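About Us

Hi, and welcome to Prollano!
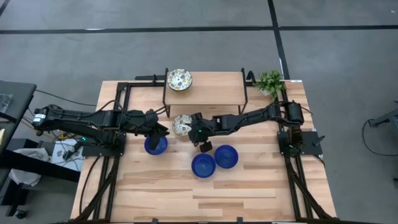

Daniyal Chaudhry

So you've found the About page, which means you either really like bowls or you're trying to work out whether we're a real shop. We're a real shop! It's me most days, my sister Aryee on the wheel, and a long skinny room behind a bike repair place with a kettle that takes forever.

I started with bowls by accident. I was working in the kitchen at a little café called Grisov, doing breakfasts, and we went through crockery like you wouldn't believe. The owner kept buying the cheapest white stuff going, and every few weeks I'd be the one driving out to get more. One morning I brought in a stack of bowls my sister had made at her night class (they were meant to be for Mum) and served the porridge in them. By ten o'clock three people had asked where they could buy one. Aryee was furious with me for about a day and then she went and priced up a kiln.

That first kiln came second-hand and we shared it with the people at Vallell, who make garden pots and were very patient with us. We opened with 30 bowls on a trestle at a November market, sold all but 5, and spent the money on more clay. I still have one of the leftovers at home. It leans a bit to one side and I eat my cereal out of it every morning.

These days we do two main ranges. The blue bowl is our everyday one. It's a plain, honest blue with a glossy inside, and if you tilt it towards a window you'll catch faint rings running round it, which I love and which Aryee says I go on about far too much. Soup, noodles, cut-up mango, keys by the front door, whatever you like. It holds 700 mL filled right to the top, though please don't try carrying it like that.

Then there's the patchy one. The colours go on in irregular patches over white, greys and tans on some, and a mustardy yellow with blue-grey on others, and no two come out the same. I've had customers ask me to match one they bought last year and I have to tell them I can get you a cousin but I can't get you a twin. If you're ordering online and you've got strong feelings about mustard, pop it in the notes and I'll dig through the shelf for you. I do read the notes!

People always ask if the two ranges go together. I reckon they do. At my place it's mostly blue with a couple of patterned ones mixed in, and the patterned ones are always the first to get grabbed by whoever's setting the table. My nephew won't eat his peas out of anything else.

The butcher-block table is my favourite thing in the whole business, bowls included. All those narrow strips of pale and light brown wood, and every colour we make seems to sit nicely on it. The low wooden shelf along the back is handy too. I'm forever putting a bowl up on the end of it to have a look from across the room while I'm supposed to be doing the invoices, then swapping it for another one, then making a tea.

A few practical bits while I've got you. Our bowls are fine in the dishwasher and fine in the microwave, but let them come back to room temperature before you put them anywhere cold. We post all over Australia, and if one turns up broken, send me a photo and I'll send you another. Cafés and restaurants, we'd love to hear from you, and the minimum wholesale order is 10 bowls in any mix of colours. Seconds go out on the bench by the door, cash or card, first in best dressed.

If you're in the neighbourhood, come and say hello. We're usually in by nine, and you're welcome to pick things up and turn them over and stack them to see how they'd fit in your cupboard. Bring your own bowl from home if you're trying to match a colour, plenty of people do.

Cheers,
Daniyal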